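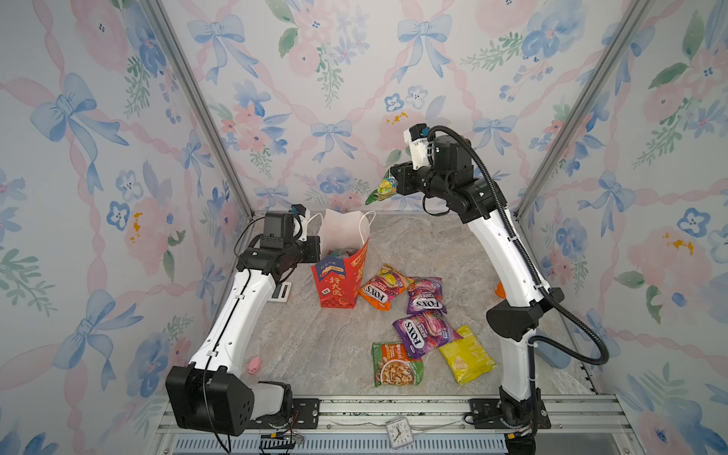

Removing old vinyl wallpaper from unprimed drywall
Posted by stefanou_house in Walls and Ceilings

I want to strip the wallpaper in my back bedroom and paint, and I need to know how far I can go before I wreck the wall underneath. The house was built by a developer who hung paper straight on bare drywall, and I have 184 square feet of it to deal with. The pattern is the kind with peonies and ribbon bows, pink ribbon lines crossing on the diagonal, and it is on every wall of the room. The top layer is vinyl and peels off dry in long strips. What stays behind is a tan backing paper, and when I scrape that, the gray face of the drywall starts coming up with it. I have done a patch next to the closet and it looks bad. I bought a bottle of Kinent remover concentrate but haven't opened it. Should I keep going, or leave the backing on and paint over it?

Ternthorpe_Ray
Keep going, but stop scraping dry. The backing has to be wet all the way through before you touch it with a blade. Peel all the vinyl first, the whole room, so water can get to the paper. Then work in sections no wider than your arms can reach. Spray with hot water from a garden sprayer, wait 10 minutes, spray again, wait again. The backing should go dark and slide when you push it with a thumb. Use a wide plastic broadknife and hold it nearly flat. If it drags, put the knife down and spray again.

With unprimed drywall you can also go too far the other way. If you soak it for an hour the face paper gets soft and you will gouge it with anything. Two or three rounds of water is the limit for me. After that I let the section dry overnight and come back to it.

I wouldn't use a scoring tool. It cuts through into the drywall face and every one of those little holes shows after painting. Turn off the breaker for the room and tape plastic over the outlets before you start.

For the patch by the closet: let it dry, cut away the loose fuzzy edges with a utility knife, and seal the brown areas with an oil-base or shellac primer. Don't put joint compound on torn drywall paper before it is sealed. It will bubble. Once the primer is dry, skim it, sand it and prime again.

binduvley
just paint over it. did mine in August and its fine

Lieven Desmet
I hung drywall for 23 years and I would not paint over the backing with latex. The water in the paint loosens the old paste and you get blisters, sometimes the same day and sometimes the next summer. It can be done if the backing is stuck down tight everywhere. In that case you coat the whole wall with oil-base primer, skim the seams, sand, and prime a second time. You are also stuck with it, as the next person will never get that paper off.

Ray's method is the one I would follow. Two things to add. Wash the paste off after the backing is gone, with warm water and a sponge, and change the bucket often. Run your hand over the wall when it's dry. If it feels slick or tacky there is still paste on it, and the paint will crackle there. Then prime all of it, the good areas as well as the bad ones.

As for the remover, try it on a section behind the door first. On some papers it does no more than hot water does. If you still have rough spots after the skim coat, I would go to 150 grit on a pole sander and keep a bright lamp low against the wall so the ridges show.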